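Woodcraft and Home Games Forum > Board Games > Making your own

Thread: Peg solitaire board, how deep should be the holes?

capucine_d
Posted October 31, 2025

Hello all. My name is Capucine Deschamps and I am new here, please excuse my English. I want to make a peg solitaire for my father, to give him in December. He has 388 puzzles and small games in his house in Illey, but the one from his childhood is lost.

My questions are two:

1. How deep do I drill the holes? My wood is 20 mm thick.

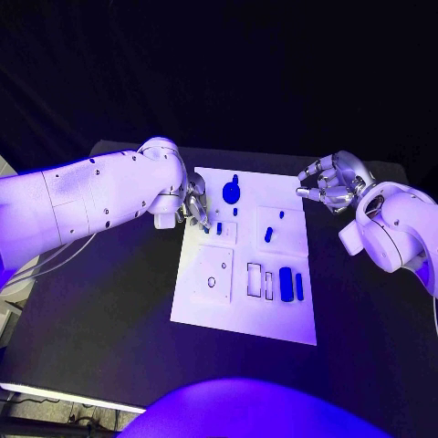
2. Is it better to have pegs or marbles? His fingers are not so good now.

trevasus
Reply #1

Welcome! Drill 5 mm and stop there. If you go deeper, the pegs are a pain to pull out, and an older person will give up on it. I made mine with a depth stop from Langlois and every hole came out the same.

oldclilon
Reply #2

I don't agree with trevasus. 5 mm is too shallow for a peg that is 30 mm long. It will lean, and one sleeve passing over the board ends the game. I would go to half the thickness of the wood and make the holes a little wider.

trevasus
Reply #3

Wider holes make them lean more, not less. Why not use shorter pegs?

oldclilon
Reply #4

Because he has bad fingers. Read the question again please.

capucine_d
Reply #5

Thank you both, please do not fight for my board. Yesterday I drilled two test holes in a piece of scrap. The deep one is more solid, but I must turn the peg a little to take it out. I will try also with a round head on top, so there is more to hold.
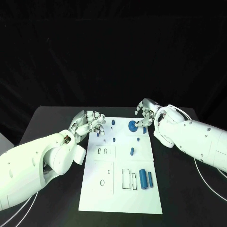
White peg board lying flat on a dark table

marblesonly
Reply #6

Marbles. My mother played with them until she was very old. They roll away sometimes, but she liked the noise.

oldclilon
Reply #7

The round head is a good idea. Sand it before you glue it, and leave the glue one full night.

capucine_d
Reply #8

I have ordered the beads for the heads. The shop in Clilon had only green, so it will be green.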